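How to Budget for Soft Gripper Fingers on a Small Picking Cell

Most quotes for a picking cell list the arm, the controller and one set of fingers. The fingers are the part you will buy again. Work through the steps below before you send out a request for quotes.

Step 1. List what the cell has to pick

Write down every item by shape, weight and surface. Group them into families: boxes, bags, cylinders, loose parts. Our own list had 27 items in five families. If one family makes up most of your volume, price the gripper for that family first and treat the rest as extras.

Step 2. Choose the finger type

Rigid fingers cost less and last longer. Soft fingers forgive a bad approach angle and mark the product less. We priced three options:

Cudberg two-finger rigid set with bolt-on pads
Hislow three-finger soft set, ribbed
Osman suction head with a spare cup kit

Cylinders decided it for us. Suction cups leaked on curved labels, and the two-finger set let bottles roll whenever the arm came in at a slant. Ask each supplier for a loan set and try it on your worst item before you compare prices.

Step 3. Check the grip up close

Run your trial picks with a small camera at the wrist and look at the contact points. On round items you want contact from both sides, with the fingers following the curve. Look at the finger surfaces too. Dust and scuffed rims are normal in use, but they tell you what to put in the cleaning and spares lines of the budget.

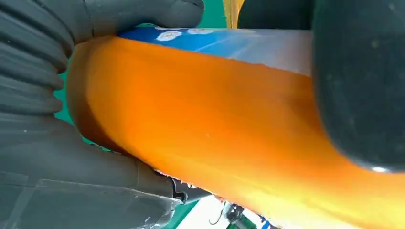
Step 4. Price the spares

Get the price of a single finger as well as a full set. Our supplier charged 400 dollars for a set and would not split it at first. Ask for the rated cycle life in writing, divide your yearly picks by it, and round up. Add one full set for the shelf.

Step 5. Add the parts that are not on the quote

Adapter plate for your wrist flange
Air line, regulator and fittings if the fingers are pneumatic
Cable ties, clips and a spare camera cable
Wipes and the cleaner the supplier approves

These came to 600 dollars for us, none of it on the first quote.

Step 6. Allow for setup time

Trarlow, our integrator, bills by the hour. We booked 15 hours for mounting, grip force settings and test picks, and used all of them. Put this on its own line so it does not get absorbed into the hardware total.

Step 7. Set a review date

Check finger wear and spares use after the first three months. If you order in November, confirm lead times over the holidays and keep the loan set until your own has arrived.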